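Putting the switch board back in order

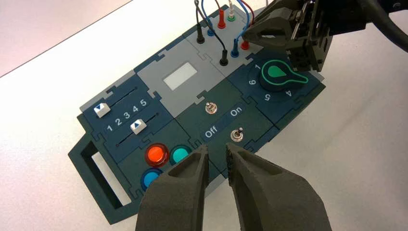
How do you clean a busy board with real switches and buttons on it? With a barely damp cloth, a dry soft brush for the grooves, and no water run over any part of it.

I spent most of a wet afternoon in May on the one we keep for the toy shelf, and I said I would write up what I did. Dayana Valderrama runs the lending shelf at our end of town and passes me the things with moving parts, as I have a bench and she hasn't. The board goes out more than anything else we have. It comes back sticky.

It is a modular one, made of panels that join with puzzle tabs, so it can be laid out in more than one order. There is a carrying handle at one end. The colours are mostly navy, teal and grey, which I like, having had my fill of primary yellow. The parts people go for first are the buttons, one red-orange, one turquoise and one bright blue. After that it's the small toggle switches, and only then the sliders, although I think the sliders are the best thing on it.

I started with the batteries out. On ours they sit under a cover on the underside, held by 2 small screws, and the screws are the sort that chew up if you use a driver one size too small. I put the screws in a saucer. I have lost enough of them under the bench to have learnt that much.

The sliders took longest. There are two tracks, each a thin black groove, with the numerals 1 to 5 printed between them and a white knob on each track. One knob has a triangle pointing down and the other has a triangle pointing up, so you can read off the number from either side. Fluff and biscuit get into the grooves and pack down at the ends, and then the knob stops short of the last number and children lean on it. I used an old toothbrush, dry, working from the middle outwards, then turned the board on its side and tapped the back. A surprising amount came out. I did that over and over until nothing more fell, then moved each knob along its track 20 times to see whether it caught anywhere. The upper one still drags a little near the far end. I left it.

I did not oil the tracks. Knut Gerlach told me years ago to keep oil away from anything that crumbs can reach, and he was right - I had oiled a drawer runner in a toy kitchen and it turned to paste inside a month.

The buttons were easier. The red-orange one sits in a ring, and the muck gathers where the ring meets the panel. A wooden cocktail stick goes round that edge without scratching. After that, a cloth wrung out hard in water with a drop of washing-up liquid, and a dry cloth straight after. I pressed each button as I went along to feel whether it came back up properly. The blue one was slow. It had something sweet down the side, by the smell of it blackcurrant, and it needed three goes with the cloth before it moved freely.

For the toggles I kept the cloth nearly dry. They have short metal levers and a chrome hex nut at the base, and the nuts work loose with use. If a toggle turns in its hole when you flick it, the nut wants nipping up. I use an 8 mm spanner on ours, finger and thumb only on the handle, and stop as soon as it bites. Any tighter and you risk cracking the panel, and then you have a different job on your hands.

The little display window I wiped with a glasses cloth and nothing else. It marks easily. I went over it in one direction and didn't rub.

The joins between the panels were worse than I expected. Sand, mostly. I didn't take the panels apart this time, as the wires underneath are short and I'm not keen on them being tugged. I ran the brush along every tab and then a strip of masking tape, pressed down and peeled off, which lifts what the brush leaves behind. Masking tape is also good for the inside of the handle where hands have been.

Drying I gave up to 2 hours on a towel, face up, away from the radiator. Then batteries back in, cover on, and a go on everything. All the switches did what they should.

Things I used, for those who asked last time:
a soft toothbrush
wooden cocktail sticks
two cotton cloths and a glasses cloth
washing-up liquid, one drop
masking tape
a small screwdriver that fits
a saucer

Baldur Skov left a comment under the post about the marble run to ask whether alcohol wipes would save time. They would, but I have seen them take the print off plastic and I would be sorry to lose the numbers between the sliders. I keep them for the handle.

The board went back in its cloth bag, which I had put through the wash on a cool cycle. I've stitched the label on again as well. Dayana collected it at half past five, and it is booked out to a family with twins. Next on the bench is the Rundallow till, which has a drawer that won't shut and a key that has been posted somewhere inside it. I can hear it when I shake the thing.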